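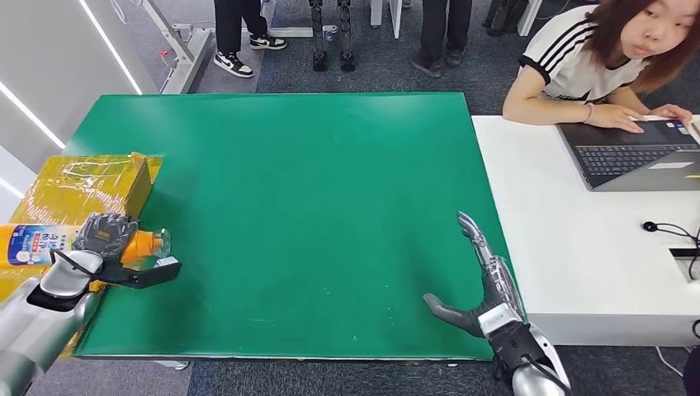 Left hand on the orange bottle, right hand flat on the mat.

4th April. Aparecida Brandão calls this Grumix build nearly finished. I'd say nearly started. The left glove will take hold of a bottle, fine, but I want to see 16 grips in a row before I believe a word of it. We've spent 722 dollars and most of February on wrists – mine was the vote against. Still arguing about the cable on the forearm, which I think will snag.

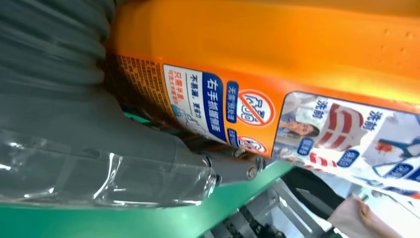 What would make me trust the grip?
A full bottle held for nine minutes, with neither of us standing by to catch it.

Brought the spare bolts home. Must return the Pugh wrench.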